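Many people write to me that their lavender dies after the second winter. Most often the frost is innocent and the reason is the soil, which stays wet too long. I garden on heavy clay near Warkeneck, and taking cuttings is how I keep my plants young.

## When to cut

I take cuttings in June, from shoots which have no flower. The stem should bend a little and then spring back. If it is hard and brown, go higher on the shoot.

## What you need

- a sharp knife
- small clay pots
- seed compost and coarse grit, half and half
- a clear plastic bag for each pot

## How to do it

1. Water the mother plant the evening before.
2. Pull off a side shoot as long as your finger, with a small heel of old bark.
3. Remove the leaves from the lower half.
4. Push three cuttings into each pot, close to the rim – they root better there than in the middle.
5. Water from below and let the pot drain well.
6. Put the bag over and stand the pot in light shade.

Open the bags every second day for some minutes. Grey mould comes fast in still air, and one bad cutting can spoil the whole pot. My neighbour Joanne Ellwood uses no bags at all, only a cold frame, and her results are as good as mine.
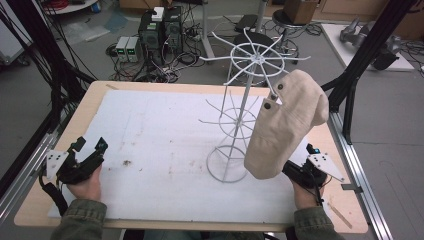 After 30 days, pull very gently on one cutting. If it resists, it has roots and the bag can go. Wait one more week before you move each plant into its own pot, and do not feed it yet. Lavender which is fed early grows long and soft.

Pinch out the tips when the plants start to grow. In November I put the pots against the south wall of the house, raised on bricks, and I water them very little until spring. They go into the ground in April, on a small mound if your soil is like mine.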